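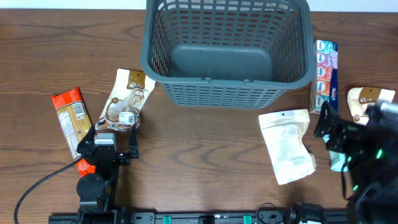

From: Jouko Niskanen
To: timetable-data list
Subject: Re: Duplicate stop codes after the October import
Tuesday, 14:12

Minttu Kemppainen wrote:
> After loading the October file I get 2354 stops for the Medton area,
> against 1197 in the previous one. No new routes were announced and
> the trip table is almost the same length as before. Most of the extra
> rows have the same name and position as an existing stop but a code
> ending in A or B. Is this a fault in the export, or are we meant to
> merge them ourselves? Our journey planner now offers people a change
> from Plustbridge Station to Plustbridge Station with a two-minute walk.

Minttu,

The export is doing what it was told to do. Up to the summer the Medton office kept one record per stop name, and the direction of travel was held only in the trip table. They have now moved to one record per kerb. A stop with a pole on each side of the road becomes two rows, with A for the side served by outbound trips and B for inbound. The old row is dropped, except at termini, where it keeps its code and has no suffix.

The positions are the weak point. When the records were split, both halves inherited the position of the old one. Somebody is going round correcting them, but only the Triltov corridor has been finished. Everywhere else A and B sit on top of each other, and any software that builds walking links by distance will treat them as a valid change.

I would not merge them. If you do, you will have to undo it once the corrected positions arrive, and you will lose the platform notes, which are now attached to the suffixed codes. What we do here is as follows.

1. Strip the suffix into a separate column and keep the bare code as a group key.

2. When building walking links, skip any pair with the same group key and a distance under 20 metres. We tried 100 first, but at Plustbridge that removed the link between the bus stands and the tram platform, which share a group key for historical reasons and are a perfectly good change.

3. In the search box, show the group and not the member. Passengers type the name and do not care which side of the road it is until they are standing there.

Step 2 should be run again after each import, as the corrected positions come in without notice. The modified-date column is no help. It is set to the time of the export for every row.

There is one real fault, which Clyde Bellamy reported last week. Stops whose old code already ended in A or B have been given a second letter, so there are codes such as 0417AB. A naive strip of one character leaves 0417A, which is correct, but a pattern that strips all trailing letters leaves 0417, which is a different stop on a different route. Check which of the two your script does. Ours was wrong for years and it never mattered.

As for fares, the zone is still set per group, so the fare table can be joined on the bare code. The suffixed rows have an empty zone field. Tsz-kin Kwok has asked whether it could be filled in, and the answer so far is that it might be in the next version of the format.

I can send you our script if it is of use. It expects the semicolon-separated file and will stop at the first row if given the other one.

Jouko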